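ok lunch container thread. been putting this off since November and my kitchen drawer has finally won

some background. I had a drawer. deep one, under the microwave. every plastic tub I ever owned went in there and none of them left. takeout tubs, yogurt tubs, the good ones from my aunt, a butter dish with no reason to live

lids were in a separate drawer. this was my "system". do not do this

so last night I pulled the whole lot out onto the floor and matched lids to bottoms. took two hours. ended up with a sad pile of orphans, mostly lids. where do the bottoms GO

rules I made up while sitting on the floor:
no lid = out
warped = out
smells like curry after a wash = out (or it holds screws in the garage now)
if I have to press all four corners in a certain order to shut it - out

what survived: three Handeo squares, the flat Udik one for sandwiches, a couple of glass ones that weigh as much as my laptop, and one round one I'd forgotten I had

Handeo squares are fine. they stack. the lids go cloudy in the dishwasher but whatever, they close

the Udik is too shallow for anything except bread. I keep it bc it fits the side pocket of my bag and nothing else does

glass ones stay home. I carried soup to work in one for a week and my shoulder had opinions

people keep asking about Atinga so - had two, both cracked at the hinge. same spot. maybe I'm rough with them, idk. would not buy again

also tried Zutach, the kind with the little dividers. cute for three days. then you're washing beans out of a corner with a toothpick at 11 pm

which brings me to rounded ones. no corners = nothing for the rice to hide in. I don't know why I spent years buying squares. they waste a bit of shelf space, sure, but you can get a spoon right round the inside

and a colored lid!! so underrated. when everything in the fridge has a clear lid you open five things to find your lunch. green lid, done, grab it, out the door

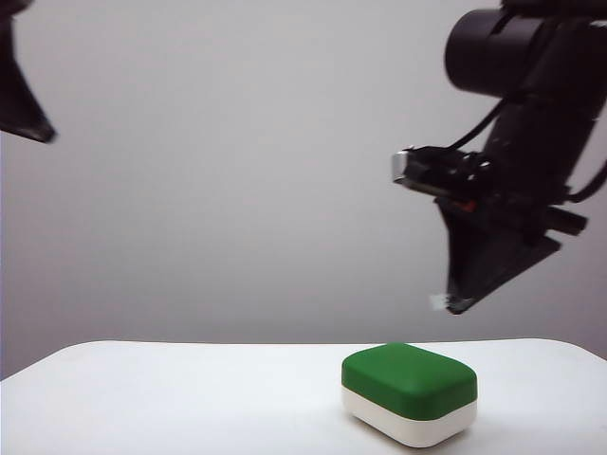
green lid, white base, rounded. more of this pls

new setup for anyone who wants it. lids ON, always, even empty. yes it takes more room. no I don't care, I haven't hunted for a lid since. rounded ones at the front of the drawer, squares stacked behind, sandwich one standing up on its side

for smells: baking soda and warm water, leave it overnight with the lid off. tomato stains I've given up on. somebody told me to put them in the sun on the windowsill, will try when there is some sun

leftovers rule is one tub per meal, not one giant tub. the giant tub gets scraped at by everyone till there's a spoonful left and then it lives there for a month

orphans are in a bag by the door for recyling, need to check which numbers they take here. some have no number on the bottom at all so who knows

ok drawer closes now. going to go open and shut it a few more times

oh and if anyone has a spare lid for a medium Handeo, the older shape with the tab, dm me. I threw mine out by mistake during the big sort and now theres a bottom sitting there on its own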